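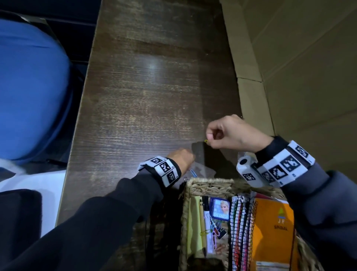 *The desk, with the cardboard box beside it.*

Noémi Halász did not believe in Undo, and she said so before she had her coat off.

"It's a sleep clinic with a nicer sign," she said. "What did they charge you?"

"319," said Chia-hao Su. "For the first visit."

"And what did they take away?"

He thought about it. The brochure said a client could have one regret removed per visit, painlessly, in 35 minutes. It also said the client wouldn't remember which one, so there was no way to complain. Noémi had sold insurance in Pratano for most of her life and had to admire that.

"I feel lighter," he said.

"You skipped lunch."

He laughed, but he kept rubbing his thumb along the edge of the desk, a thing he used to do when their father's name came up. They had shared a father for nine years, his by blood and hers by marriage, and neither had gone to the funeral. She had expected to fight about that tonight. She had practiced in the car.

"Do you ever think about the funeral?" she asked.

"Whose?"

She looked at him hard. He had always been a poor liar – his ears went pink – and his ears were fine. That proved nothing. People forget things for free every day. He might have been tired, or he might have decided, somewhere on the drive home, that he'd paid too much money to still feel bad.

"Never mind," she said.

"They gave me a card for a friend. Half off, good for 60 days." He slid it across to her. "You don't have to use it."

"I'm not going to."

"Okay."

She read the small print twice. It was badly written, and she found two mistakes in the refund clause. Then she put the card in her coat pocket and asked him what there was to eat.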